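Home Plates Boards & Shelves Orders FAQ Contact

Frequently asked questions

Quick answers, mostly from the inbox. We add to it when the same thing comes up twice.

What is the Toltunis set?

Tinted see-through plates and dishes for sorting small stuff by color. Crafts, beads, game pieces, classroom trays, whatever. Put the orange thing on the orange plate, pink on pink. Simple as that. The clear tint means you can see what's on it and still see the table.

Which colors can I get?

Green, orange, pink. 3 colors, no blue yet. We know. Blue is the most asked-for and the samples came back looking gray, so not this year.

Do the plates come in different sizes?

No, one size for plates. They're shallow and wide with a raised rim. The small dishes are sold seperately, see further down.
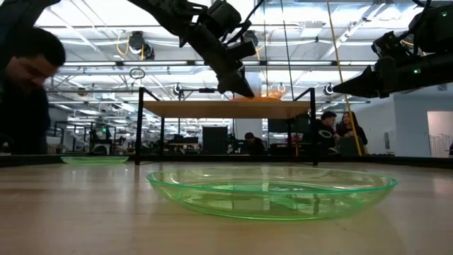 If you want something deeper get the bowl. Same tints, stands up higher, better for anything that rolls. Beads on a flat plate is asking for trouble.

Do I need the shelf?

Nope. Handy on a shared table though. The Irnus shelf is a pale wood board up on black metal legs, sits at the back of the table so you get your work area in front. People mostly park the finished pieces up there, or the dishes they're not using.

How much can the shelf hold?

Up to 15 pounds, spread out. Not all on one corner please.

Can I use the small round dishes with the sticks?

Yes. One stick per dish if you're doing color matching. Short ones only, long ones hang over the rim and tip out. Pick the stick up by the middle.
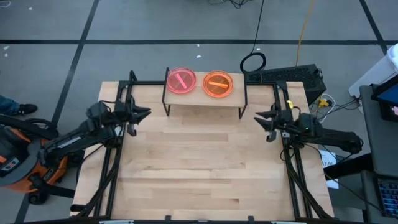 Pink and orange dishes on the raised shelf, one stick in each.

Do the dishes come with lids?

Not at the moment. Store them stacked, rim to rim, with a bit of paper in between. Same for plates.

How do I set up a table for sorting?

Whatever suits you. What we usually tell schools:
- plates in front in a loose arc, one color each, with room to get your fingers between them
- shelf at the back
- loose pieces start on the shelf and come down to the plates
- nothing else on the table

That last one gets ignored the most. Cups especially.

My green plate looks almost invisible on the table??

On light wood, yes, the green is the palest on a lot of tables. Look for the rim, that's where the color shows up. If it really bugs you put a sheet of white paper underneath or move it away from a window.

Dishwasher?

No. Lukewarm water, drop of dish soap, soft cloth. Don't use the green side of the sponge, it scratches and we can't replace those. Glass cleaner makes them cloudy over time.

Food?

Not sold for food. Sorting only. Dry snacks, same answer.

The plate slides around on my tabletop.

Glossy finish does that. Get the Zamix dots, clear stick-on feet, four to a plate. Press, wait a minute, done. They peel off clean if you go slow.
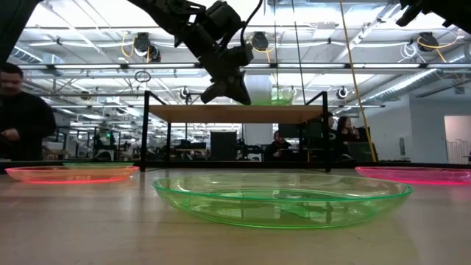
Kadrić workshop, December

Holiday orders: the notes below replace the ones from the fall.

When will my order ship?

Orders in before 3 p.m. go out next working day. Single plates go in a padded envelope, sets in a box. Shelves ship on their own so dont panic if half your order shows up first.

Is there a classroom pack?

Yes, 59 pieces, mixed plates and dishes plus one bowl in each color. No shelf in it. Price is on the Orders page. We have 177 packs set aside for this month and when they're gone the next batch is after the break.

One of my plates came cracked.

Sorry! Send a photo and the order number within 15 days and we'll mail a new one. Keep the broken one out of kids' hands, edges are sharp. No need to send it back.

Can I swap colors?

Before it ships, sure, just write. After that it's a normal return and you pay the postage.

Still stuck? Use the form on the Contact page. Put the color in the subject line, it goes faster.

Home Plates Boards & Shelves Orders FAQ Contact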